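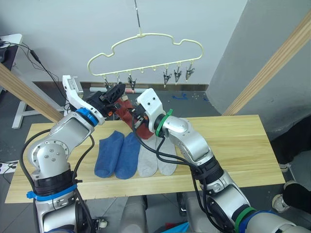 Lalter Sock Hanger, two months in

I paid 13 dollars for the Lalter at the housewares place in Brunville, having lost 30 years of socks to the gap behind the dryer. It's a plastic hanger with clips, and I have more opinions about it than I expected.

The clips first. They grip well enough that a wool hiking sock stays put on a breezy porch, but they leave a little pinched beak at the toe. On dress socks the beak lasts until lunch. Hang by the cuff and you get it at the ankle instead, where your pants will cover for you.

It swivels, which is lovely until the wind gets up and the whole load starts turning like a very dull carousel. My neighbor Charito Manalo has the Baudry, a metal one that cost her 58 dollars and folds flat. Hers doesn't spin. It does squeak.

The box promises "family capacity." What family? I live alone and still run it in 2 shifts.

Drying time is the same as draping them over a chair, but I've got the chair back. Four stars. I'd take one off for the beaks, except I already did.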